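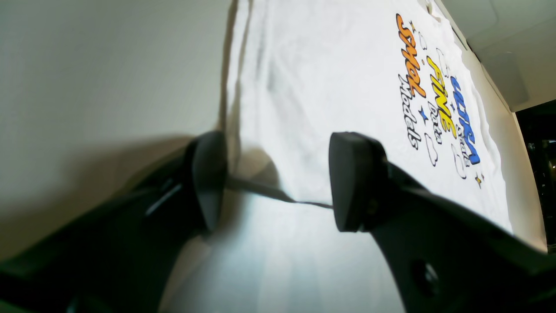 Theda Vogler wrote in this morning to tell me I had the wrong lighthouse. I'd said last week that the odd humming people keep recording out on the Worna breakwater was coming from the old Midside light, and she says no, the Midside light has been dark and locked up for years and the hum comes from the fog signal station a little farther along. She attached a map. She also attached a sound file, which I played with headphones on, and I'd suggest you don't do that (my ears are still a bit put out).

So, a correction, and some actual news to go with it. The Brundero Sound Archive has put its whole collection of foghorn recordings online as of 24 June 2019, all 2437 of them, and they're free to listen to. I lost most of an afternoon in there! The oldest ones are scratchy and sound like a cow in a tunnel. There's one where a man coughs, says "sorry, again," and then the horn goes off and you can hear him yell. I've played that one for everybody in the house, including the dog, who left.

You can search by harbor or by pitch – the pitch search is a little cranky and gave me ferry whistles twice – and there's a page of essays too. Start with the one on why sailors used to swear they heard horns from towns that never had any. It runs 30 pages and has some good ghost stories tucked in the footnotes, plus a long argument about valves that I skipped.

They're adding more in September, mostly river stations, and they'd like to hear from anybody with old tapes in the attic. Theda says she has a box of 68 cassettes and is thinking it over. Send them, Theda!

Yesterday it rained and the older kid and I drove out to the breakwater anyway. No hum. We had fries in the car and came home.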